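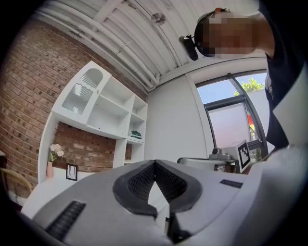 Autumn hymn-writing course at Haverford

The Dranwood Centre for Church Music is pleased to announce that applications are now open for its autumn course in hymn and song writing, to be held at Haverford. The course is intended for those who write for congregational use, whether in traditional metres or in more recent styles. Previous publication is not required.

Teaching will be led by Gyu-bin Kwon, whose setting of Psalm 42 was sung at the Waladville choral festival in September. Ah-rin Byun will take the sessions on text, with particular attention to the Psalms of lament and to the difficulty of paraphrasing Scripture without losing its images. Members will be asked to bring two unfinished texts for discussion in groups of six.

An evening of new hymns will close the course and is open to the public. The chapel seats 80, and early arrival is advised. The programme will include "Kirum", a tune by Gyu-bin Kwon named after the village in which it was written.

The fee is £50, including lunch and printed materials. A small number of bursaries are available to students and to those in unpaid ministry. Applications should reach the Centre office by 31 October 2025, together with a short letter of support from a minister or director of music.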